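Unit 6: Shore Excursions and Port Calls

Reading for this unit: Correia, chapters 4 and 5. Bring the port sheet handed out last week.

6.1 Turnaround and transit calls

A turnaround call is one where a large share of passengers leave the ship and new ones board. A transit call is one where nearly everyone on board continues to the next port. The same port can be both on the same day if the line sells two short cruises as one long one. Passengers staying on are listed as in-transit and keep their cabins and key cards.

Excursion desks treat the two groups separately. In-transit guests can book a full-day tour. Guests leaving the ship are normally offered a tour that ends at the airport, with luggage carried on the coach.

6.2 Berth or tender

At a berth, passengers walk ashore. At anchor they go by tender, and the time ashore drops. In the Loureiro case the ship carries 1000 passengers and has 400 booked on tours. Tour groups get the first tender tickets. Independent passengers wait for open service.

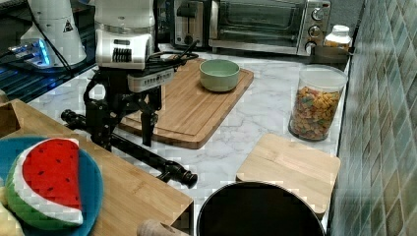

Work out the last tender before you set any tour times. If all aboard is 5:30 p.m., the last coach should be back at the pier by 4:30. Gonçalo Morais uses a wider margin for ports with a single access road - see his table in the port sheet.

6.3 Coach allocation

Assume one guide per coach and one escort from the ship for each group. Do not fill every seat. The Drukard contract in your packet allows for late bookings up to 8 p.m. the evening before, and it charges for a coach once it has been confirmed, full or not.

Sunday calls need a separate check on museum hours, shop hours and driver rest rules.

6.4 Substitutions

If a site is closed or an exhibit is away on loan, the operator tells the desk before tickets are collected. A change of one stop is a substitution. Loss of the main stop is a cancellation, and the fare goes back to the cabin account.

Exercise for February: complete the timing sheet for the Isis call, tender version only. Hand it in to Sofia Macedo.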